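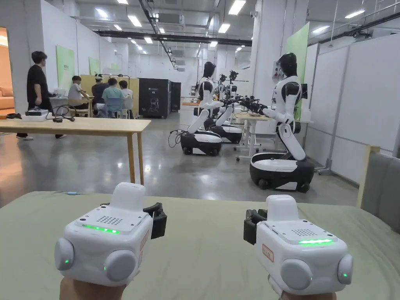
*both controllers on, green lights*

## Fisar season — anyone else going Tuesday?

**reelmoth**
So the rep house is finally doing Fisar. 7 films, one a night, starts Tuesday. Got my pass already. The Umeck print is the one I want — last time it played here was a washed out copy with subtitles you couldnt read.

Question, is The Long Ferry worth it or skip? Heard mixed.

**popcorn_debt**
Skip. Mirzaei is great in it for 20 minutes and then he's dead and you've got two hours of boats.

**hallway_light**
Strong disagree. Those 20 minutes carry the rest. The brother sits at the table after and doesn't say a word, and you keep waiting for Mirzaei to walk back in. Best thing he did.

**popcorn_debt**
Best thing he did was the bus driver in Umeck. Come on. Funny, tired, mean to his kid, you still like him.

**hallway_light**
Umeck is fine. He's doing the voice the whole time tho. The Ferry he just lets it alone.

**reelmoth**
ok so that's one yes one no, very helpful lol

**gus_in_row_f**
Saw Ferry when it came out, 25 people in a 500 seat theater. Half left. I stayed and liked it, wouldn't call it a masterpiece. Take a sweater, they run the AC like it's a meat locker.

Anyone know if the Nurkell short plays before it? Program says "with short" and nothing else.

**popcorn_debt**
Nurkell short is before Umeck I think. Not Ferry.

**hallway_light**
No it's Ferry. Called the box office this morning.

**popcorn_debt**
Box office told me Umeck. Two days ago.

**gus_in_row_f**
great

**reelmoth**
I have the pass so I'll see it either way. Going to do Ferry then. If its two hours of boats I'm blaming hallway

**hallway_light**
Fine by me. Sit close, the sound in the back is mud. And stay for the credits, theres a song over them that Mirzaei sings himself — badly, but still.

**popcorn_debt**
The song is good, I'll give you that. Still skipping.

**gus_in_row_f**
What time do doors open? Site just says evening

**reelmoth**
6:30 on my pass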